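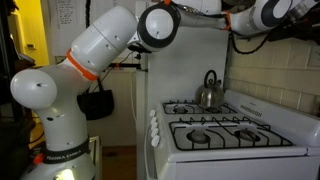
The case against the stovetop kettle

There is a certain kind of person who will tell you that water tastes better boiled on a flame. I have been hearing it since May, when I started asking people why they had given up a perfectly good electric kettle for one that sits on the hob, and I am still waiting for evidence.

The makers do not help. Flitara sells its steel model with a leaflet on "slow heat". Cloko, whose kettles are cheaper and to my eye much the same, talks about "the ritual of the boil". I have boiled both. The ritual consists of standing in a kitchen.

So let us look at what you get for your money, which in Flitara's case is 82 pounds. You get a vessel with no plug, no lead and no base taking up worktop. It can live on the back burner, which suits those of us with small kitchens, and it will still work in a power cut if you can light the gas with a match. That last point comes up a great deal in conversation. I have had 2 power cuts in the time I have lived in my house, and slept through one of them.
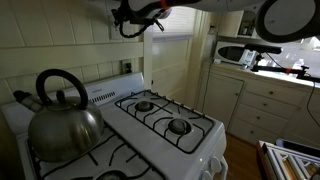

Yasir Warraich thinks I am being unfair. His electric kettles used to give up on him every couple of years, he says, always at the switch or the lid catch, and the steel one he bought to replace the last of them has neither. He has descaled it with vinegar, dropped it down the cellar steps and gone on using it. "What is there to break?" he asks.

I will give him that. A domed steel body, a spout and a handle are hard to get wrong, though some firms manage it. The Owusu I borrowed had a handle set so low that I needed a cloth to pick it up. The Stirnus poured beautifully until it was half empty, then dribbled down its own front.

Then there is the cleaning. A polished kettle on a gas stove sits in the line of fire of every frying pan you own, and fat that lands on hot steel bakes on. People who love these things never mention the polishing. I spent most of a Thursday evening at it with bicarbonate of soda, and by Saturday's bacon it needed doing again.

As for speed, mine took 4 minutes longer than the electric to boil enough for a full teapot. Choosing a burner that fits the base helps, as flames licking up the sides only heat the room and, in time, the handle. Filling it with what you need helps more, and costs nothing whichever sort you own.

If you want one because you like the look of it, buy one. Sixty pounds is my limit, and I would lift it by the handle in the shop first, imagining it full. Just spare me the bit about the taste. I tried the tea both ways on my sister, without telling her which was which, and she asked if there were any biscuits.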